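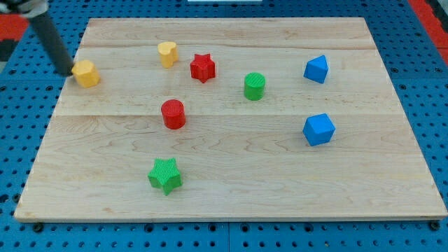
Must a member library return the annual holdings statement if its lending collection has not changed since the last one was lodged?
Every member library lodges a statement each year, and a library with no changes lodges the short form in place of the full one.

The question above has reached the Secretariat in several forms this month, and the reply is therefore sent to the whole list. Members who have already lodged need take no action beyond reading the section on postage.

To: Members' list, Starkeo Regional Toy and Game Lending Network
From: The Secretariat
Date: January 28, 2025
Subject: Re: Annual holdings statement and inter-branch loans

Dear members,

Thank you to the branch at Sturkier for its message, which is quoted in full at the foot of this one. The points are answered in the order in which they were raised.

1. The short form

The short form applies where a library has neither acquired nor withdrawn a catalogued item in the reporting year. Replacement of a lost part does not count as an acquisition. A jigsaw completed with a piece supplied by the manufacturer remains the same item and keeps its number. Where an entire set has been replaced by an identical set, the old number is withdrawn and a new one issued, and the full form is required.

The network catalogue stood at 2838 titles when the last consolidated statement was prepared. That figure included a number of duplicate entries arising from the move to the Zistent cataloguing system, principally where a branch had entered a set under its box title and again under its contents. Branches are asked to check their own entries for this before lodging. Corrections of this kind may be made on the short form, in the remarks column.

2. Inter-branch loans

Items on loan to another branch on the last day of the reporting year are to be shown by the owning branch only. The borrowing branch does not list them, even where the loan has been renewed. The Secretariat recognises that this differs from the advice in the old members' handbook, which is to be disregarded on this point. A revised page will be issued with the autumn papers.

The standard inter-branch loan remains four weeks, with one renewal. Branches in the Nông program, whose bilingual language sets circulate on a separate timetable, should continue to follow the dates printed on their own transfer slips. Those sets are shown in the statement under "special collections" and are not to be added to the general total.

3. Postage and freight

The freight subsidy for the current year is $400 per branch. It may be claimed in one sum or in instalments, provided that receipts accompany each claim. Satchels, cartons and padding are claimable – storage tubs are not, as they are treated as equipment. Unspent subsidy cannot be carried forward.

Several members have asked whether the subsidy may be used for items returned by families who have moved out of the district. It may, if the membership was current when the item was borrowed. The branch should note the membership number on the receipt and should not include the family's name or address.

4. Condition grading

The four grades are unchanged. Sturkier asks how a set should be graded when the box is poor and the contents are sound. The grade is to be given for the contents. The state of the box may be recorded in the remarks column if the branch intends to replace it. Where parts are missing, the set is graded no higher than the third grade, whatever the condition of what remains, unless the maker's instructions state that the set can be used without them.

Painted items should be examined for flaking before they are graded. An item with flaking paint is withdrawn from lending at once and is shown on the full form as withdrawn, with the month of withdrawal.

5. Lodgement

Statements may be lodged by email or by post to the Secretariat's usual address. Those sent by email should be in a single attachment with the branch name in the subject line. A statement lodged without the signature of an office bearer will be returned, and the date of lodgement will be taken as the date on which the signed copy is received.

Branches unable to meet the due date should apply in writing for an extension before it has passed. Extensions are ordinarily granted for a fortnight. The Secretariat has some discretion beyond that in the case of flood, fire or loss of premises.

Yours faithfully,

The Secretariat
Starkeo Regional Toy and Game Lending Network

----- Original message -----
From: Sturkier Branch
To: Members' list
Subject: Annual holdings statement and inter-branch loans

> Dear Secretariat,
>
> Our branch is preparing its holdings statement and would be grateful for guidance on the following matters.
>
> We made no purchases during the year and have withdrawn nothing. Is a statement still required, and if so, in what form?
>
> We hold a number of construction sets on renewed loan from another branch. The handbook suggests that a renewed loan should be counted by the borrower. We are concerned that the same sets may then be counted by both branches.
>
> We should also like to confirm that the freight subsidy is still $400, as our copy of the circular is illegible at that line, and to ask whether storage tubs may be claimed.
>
> Lastly, we have several board games in excellent order whose boxes have split at the corners. Our members differ as to how these should be graded, and a ruling would be welcome.
>
> With thanks for your assistance,
>
> Sturkier Branch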